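Filed under: Home & Everyday Life / Working Papers

3.2 Where the basket goes

I went into this section sure that the interesting part of laundry was sorting, and I was wrong (my co-author Yavuz Sezer had warned me!). What kept coming up in our 307 diary entries was the basket, and above all where people put it while they deal with the drum. A front loader makes you choose: floor, stand, hip, or held up right under the open door.

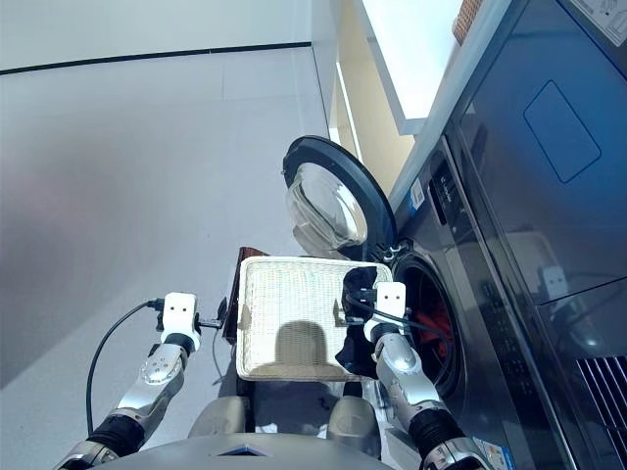 Of the households in the Rulleo sample, 63 told us they keep one basket for everything, clean and dirty, and I admit I do the same at home. They also wrote a lot about rims. A garment hung over the rim is handy to grab, but it slides off the outside and you're picking it up again, so several people had strong feelings about shallow baskets. 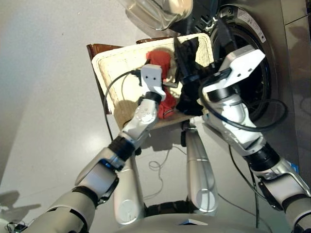 Figure 4. A woven basket at a front-loading washer, with a red item and a black garment in it.

Small loads got their own code in our scheme, which we borrowed from Siriwardena and then fiddled with all through June. Two or three pieces hardly seem worth a basket, and yet our diarists reached for one anyway, even for a trip of a few steps. I'll come back to that habit in Section 4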